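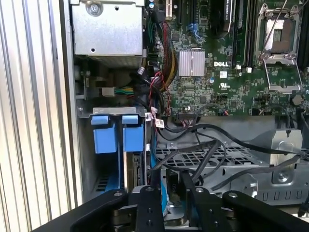
PC Maintenance, Level 2
Handout 9: Inside the tower — finding your way round and taking out a drive

Written by Ingrid Hutchins. Revised 2020-05-31 with corrections from Liam Garside.

Read this before the practical. You will be working in pairs on the older Dell machines and you won't have time to read it at the bench. Bring it with you all the same, as the worksheet refers to the section numbers.

1. Before you open anything

Shut the computer down from the operating system. Switch off at the wall, pull out the mains lead, then hold the power button in for a few seconds. Take off the monitor, keyboard and network leads as well. It is much easier to turn a tower round when nothing is hanging off the back.

Wear the wrist strap and clip it to bare metal on the chassis, away from the paint. If your strap is frayed, swap it. Spares are in the drawer marked Kobzar.

Lay the case on its side on the mat. Take off the side panel and put it under the bench, where it can't be knocked off or sat on. Last year we lost two panels to bent edges.

2. The main areas

Most people look at the motherboard first as it is the biggest thing in there. For this practical you need to know four areas.

Power supply. A metal box with a mesh or grille for the air to pass through. Do not open it, ever, even when unplugged. The capacitors inside can hold a charge. If a power supply is faulty we replace the whole unit.

Drive cage. The metal frame that holds the hard drives. On these machines the drives sit in plastic carriers, and the carriers have blue parts you hold. Dell uses blue for a lot of the pieces you are meant to handle, so it is a good colour to look for when you are stuck.

Motherboard. Green on these machines. The processor socket, the memory slots and the expansion slots are all on it. Keep your fingers off the small components and hold any board by its edges.

Cabling. Power cables are bundles of coloured wires. Yellow is normally 12 V, red is 5 V, black is ground. Green in the main motherboard cable is the power-on signal, but some makers used their own colours on older machines, so check the service sheet before you put a meter on anything. Data cables for the drives are SATA and have a small L-shaped plug that only goes in one way.
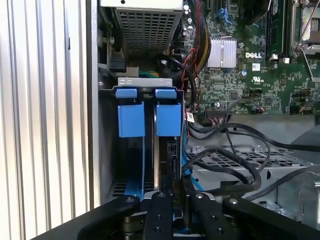
Figure 1. Drive cage with the two blue carrier handles, power supply above, motherboard to the right.

3. Taking out a drive

Work through these in order. One of you does the work and the other reads out the steps, then you change over.

Write down which bay the drive is in and which cable goes to it. A strip of masking tape on the cable is fine.

Unplug the data cable. Hold the plug, never the cable. If it has a metal clip, press the clip down first.

Unplug the power cable. These can be stiff. Rock it very slightly from end to end, but don't bend it sideways — the plastic key inside the socket snaps off and then the drive is scrap.

Take hold of the blue carrier and release it. Slide it out in a straight line. If it sticks, stop and look for a cable caught behind it.

Put the drive flat on an antistatic bag, label side up. Copy the capacity and serial number on to your worksheet.

4. Putting it back

Line the carrier up with the bay and slide it in until it is fully home. You should feel it stop firmly. Connect power, then data. Pull each plug very gently to see that it is seated.

Check that no cable is lying against a fan. Then refit the panel, plug in, and watch the screen for a drive error at start-up. If you get one, switch off and unplug again before you touch anything inside.

5. Common faults from last term

Anika Crenshaw marked the worksheets and noted the same few problems on most of them. Data cables were pushed in only halfway. Drives went back into the wrong bay, and serial numbers were copied from the carrier or the case when they should have come from the drive label.

Another one: memory knocked loose while reaching past it. If a machine beeps and shows nothing after you have refitted a drive, look at the memory before you blame the drive.

6. The processor socket

Leave this alone for now. If you find a machine with no processor in it, don't touch the contacts in the socket and don't try to close the lever. Handout 15 deals with sockets, heatsinks and thermal paste.

7. For the worksheet

Allow about 36 minutes for the practical, including the changeover. Both names go on the sheet. Hand it to Mebrat Wako in room 605 before you leave, together with your wrist strap.

Questions about marks should go to Anika. Anything about the machines themselves, ask Liam.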